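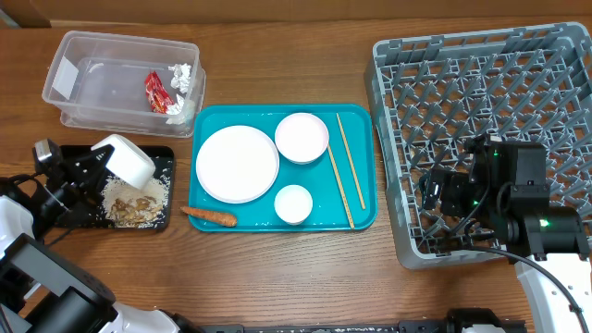 Lesezeit: 4 Minuten

Tablett abräumen nach dem Essen – in welcher Reihenfolge, und wohin mit dem Reis?

Frage von Neusa Pimentel, Mai 2024

Hallo zusammen,

ich helfe seit April dreimal die Woche mittags in einer kleinen Gemeinschaftsküche in Plasen aus und komme beim Abräumen einfach nicht in einen Rhythmus. Bei uns isst jeder vom Tablett: großer flacher Teller, mittlere Schale, kleines Schälchen, dazu Stäbchen. Klingt harmlos, aber wenn die Tabletts zurückkommen, ist alles durcheinander. Reis mit Soßenresten in der Schale, Gemüse am Tablettrand, Alufolie irgendwo dazwischen und dann noch die Verpackungen von den Snacks, die sich die Leute selbst mitbringen.

Ich habe mir zwei Behälter hingestellt, eine durchsichtige Plastikbox für Verpackung und Folie und eine flache schwarze Schale für die Essensreste. Die schwarze Schale ist eigentlich zu klein, mir fällt beim Auskippen ständig Reis daneben. Und der klebt dann auf dem Holztisch, vor allem wenn ich erst eine halbe Stunde später zum Wischen komme.

Meine Fragen also:
Kippt ihr zuerst die Reste aus oder sammelt ihr zuerst den Müll ein?
Darf Alufolie mit den Snacktüten zusammen in eine Box?
Was macht ihr mit rohem Gemüse, das keiner angerührt hat? Bei uns bleibt gern mal eine ganze Möhre liegen, und die tut mir jedes Mal leid.
Und wie kriege ich den Reis aus der Schale, ohne zehnmal mit dem Löffel nachzukratzen?

Danke schon mal!
Neusa

Antwort von Ginette Gauthier

Hallo Neusa,

oh, das kenne ich gut! Ich habe lange in einer Kantine in Ganditz an der Rückgabe gestanden und wir hatten auch Tabletts, wenn auch mit Besteck. Ich schreib dir mal auf, wie wir es gemacht haben, vielleicht passt ja was davon.

Erst der trockene Müll. Also alles, was raschelt oder knistert, runter vom Tablett und in die Box, solange die Finger noch sauber sind. Wenn du mit den Resten anfängst, hast du nachher Soße an jeder Tüte, und das Sortieren macht dann gar keinen Spaß mehr. Danach das, was ganz geblieben ist (deine Möhre zum Beispiel). Dann erst die Schalen auskippen, von der vollsten zur leersten. Teller zum Schluss, der kommt beim Stapeln sowieso nach unten.

Zum Auskippen: Schale ganz dicht über den Restebehälter halten und langsam drehen, am besten so, dass der Rand schon über der Mitte ist. Reis kommt ja nie gleichmäßig. Da hängt erst alles und dann plumpst der ganze Klumpen auf einmal raus, und bei einer flachen Schale springt die Hälfte über den Rand. Ich würde dir ehrlich gesagt etwas Höheres empfehlen. Wir hatten einen Eimer mit Einsatz, den konnte man mittags einfach rausheben. Wenn es die flache bleiben muss, dann leer sie öfter aus und leg ein feuchtes Tuch drunter.

Folie und Snacktüten haben wir zusammen in einer Box gesammelt und erst hinten getrennt. Ob das bei euch in einen Sack darf, hängt vom Ort ab, da würde ich einmal beim Entsorger anrufen. Stark verschmierte Folie hab ich kurz am Tuch abgewischt und zusammengeknüllt, dann nimmt sie auch weniger Platz weg.

Das mit dem Reis in der Schale: Wasser rein, kaltes bis lauwarmes, fünf Minuten stehen lassen, fertig. Zumindest hat das bei uns fast immer gereicht. Fettige Soße braucht dann halt noch heißes Wasser mit Spüli hinterher. Und die Stäbchen nicht mit einweichen, wenn sie aus Holz sind! Die werden rau und irgendwann riechen sie. Kurz spülen, abtrocknen, mit der Spitze nach oben in einen Becher stellen.

Liebe Grüße
Ginette

Antwort von Kibet Mrema

Gummispachtel. Gibt's überall beim Backzubehör. Einmal rum, Schale leer. Rest wie Ginette sagt.

Antwort von Adalberto Cordeiro

Ich mach es genau andersrum, erst Essen, dann Müll. Bei uns sind es an vollen Tagen 69 Tabletts, und da will ich die Schalen so schnell wie möglich im Wasser haben, bevor alles antrocknet. Die Tüten laufen mir nicht weg. Mit Handschuhen ist mir auch egal, ob da Soße dran ist.

Zur Möhre: Was auf einem Gästetablett lag, geht bei uns nicht zurück in die Küche, auch wenn es roh und unberührt aussieht. Schade drum, aber da diskutiere ich nicht. Bei mir daheim ist das was anderes, da wird sie abgewaschen und landet in der Suppe. Ihr könntet das Gemüse ja auf einen Teller in die Mitte stellen, dann nimmt sich nur, wer wirklich mag.

Den Holztisch würde ich nach jeder Runde kurz abwischen – nebelfeucht, mit der Maserung, und gleich trocken nachgehen. Reis, der schon fest klebt, nicht mit dem Messer abkratzen. Feuchten Lappen drauflegen, Kaffee trinken, wegwischen.

Kommentar von Neusa Pimentel

Danke euch! Spachtel ist gekauft, und einen höheren Behälter für die Reste suche ich noch. Ich probiere diese Woche Ginettes Reihenfolge und nächste die von Adalberto. Das mit dem Gemüseteller in der Mitte habe ich gleich weitergegeben.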